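**Shape sorter for a one-year-old: too soon?**

Yen-ting Hung, Cutcombe

My nephew turns one in July and I'd like to get him a shape sorter, but my sister reckons he'll just chew it. Is it worth waiting? I've got £20 to spend and I don't want loads of plastic bits all over her flat. 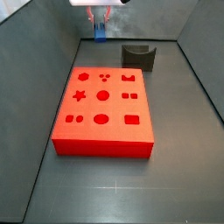

*Board type, nine cut-outs, star included*

**Adel Bennani**

He will chew it, and that's fine! Both of mine chewed theirs for months before they posted a single thing. I'd go for it, but put most of the shapes away in a drawer and start him off with the plain round one. Stars are a pain at that age (they have to be turned just so) and my eldest used to lob hers at the cat. 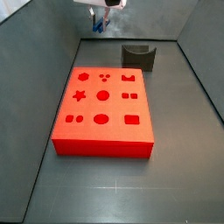

Then bring another one out every few weeks when he's got the hang of the last. Do check the size of the pieces as well, anything that would fit right inside his mouth wants leaving on the shelf. We got ours second-hand in Cloltomwood and gave it a good scrub in warm soapy water.

**Abdel Rahman**

stacking cups. cheaper and they go in the bath

**Yen-ting Hung**

Thanks both, might get the cups for now and save the sorter for Christmas. Poor cat!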